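Company Diary
26 January 2021

The Rernedthorpe plant resumed full production this morning following the annual maintenance period. Both welding lines were running by the start of the first shift, and the paint line followed before noon. The plant reports no lost-time injuries during the shutdown.

Work continues on the Rallis feed mixer. The second test unit completed its last run on chopped hay and silage, and the gearbox has been opened for inspection. Wear on the lower bearing was within the limit set by the design office. The discharge door still closes too slowly under a full load, and a larger cylinder has been ordered. Dealers will be informed of the delivery schedule once the door has been tested again. The company expects to ship the first machines in April.

The order for barn cleaner chain placed by the Altness dealership was closed today with the shipment of the final 2636 feet. Packing lists were checked against the order before loading. Altness has also asked for a quotation on 200 replacement paddles, and the parts department will reply by the end of the week. 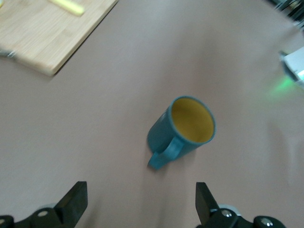 Teal mug and wooden cutting board.

The manure handling group held its monthly meeting by telephone. Members discussed the Flullano pump, which several dairies have asked to use in deeper pits. The present shaft is not approved for that purpose. Engineering will prepare drawings for a longer version and will present a cost estimate at the next meeting. Until then, sales staff are asked not to quote delivery dates for it.

The contract manufacturing office received almost 100 steel brackets back from a customer for rework. The holes had been punched to an earlier drawing. The old drawing has been removed from the shop files, and the corrected parts will be made on the night shift at no charge to the customer.

Snow delayed the afternoon steel delivery. Dock 2 will open an hour early tomorrow to receive it.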